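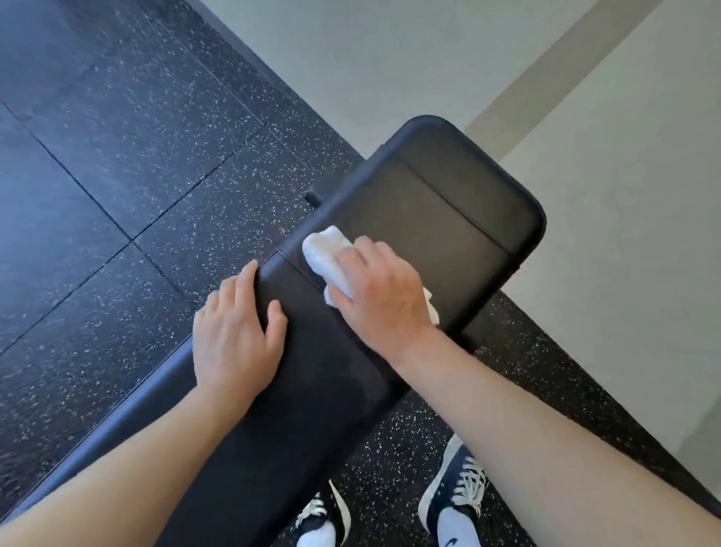
Zudgate Support: Thanks for reaching out! Member totals can differ between screens if a filter is on. Have you tried clearing your filters?

Ticket subject: Member totals don't agree with each other
Site: Gostham Community Gym
Opened: October 12, 2022
Priority: Low (set by Zudgate)
Priority: High (set by us, changed back by Zudgate)

Gostham front desk:
Filters cleared. I also cleared the cache, the cookies and my afternoon. The dashboard still says we have 1,154 active members. The billing tab still says 1,026. These are the same people, in the same software, on the same computer, and the two tabs are next to each other.

I'm asking because Trusard takes the direct debits off the billing tab and the Caldeira door reader lets people in off the dashboard. If both are right, we've got a fair crowd training for free, and good on them, but I'd like to know who they are.

Zudgate Support:
Thanks for the extra detail. Could you please export both lists as CSV and compare them? Go to Members > Reports > Export All.

Gostham front desk:
Exported both. Each file has exactly 1,000 rows, so I suppose you could say the totals now agree.

Is Export All capped? It doesn't mention it on the button, on the help page or in the cheerful green box that says "All members exported".

Zudgate Support:
Yes, Export All is limited to 1,000 records per file. To export all members, please use Export Custom.

Gostham front desk:
Of course. Export Custom did the job. I matched the files on member number in a spreadsheet and everyone missing from billing has one thing in common: their status is "Paused - ended". The pause finished, the door let them back in, and billing never heard about it.

The earliest one I can find came off a pause in January. He's on a hold he took for a knee. According to the door log the knee is doing beautifully.

What I've tried so far, so we don't have to go round again:
- Changing one of them to Active by hand. It saves, says "Saved", and is back to "Paused - ended" after a refresh.
- Cancelling the pause from the member's profile. Greyed out, as the pause has ended.
- Adding a new pause of one day so I could cancel that. This worked on a test account, and also emailed the test account to say we were sorry to see it go.
- Logging out and in again. I know. I did it anyway.
- Another browser, and the laptop in the office. Same on both.

I haven't touched any real accounts apart from the first one. I'm not keen to farewell people who are on the rowing machine at the time.

Zudgate Support:
Thank you, this is really helpful. We've been able to reproduce the issue. It affects pauses that were set up under the old membership plans and finished after the plans were renamed. We've escalated to our product team. As a workaround, you can move each member to a temporary plan and back again, which resets the billing flag.

Gostham front desk:
Tried the workaround on 2 members who happened to be at the desk and were good sports about it. Both now show in billing and neither got an email. First step is Plan > Move, and you have to untick "Notify member" before choosing the plan, as it ticks itself again if you do it after.

Before I do the rest, can you confirm Trusard won't try to collect all the back payments in one hit? The centre manager will want a say in that, and so will the members.

Zudgate Support:
Confirmed, only future payments will be collected. Is there anything else we can help with today? If not, we'll mark this ticket as Solved.

Gostham front desk:
Please leave it open until the fix is in. Also, could someone reword the green box?

Status: Solved

Gostham front desk:
Reopened.

Status: Pending product team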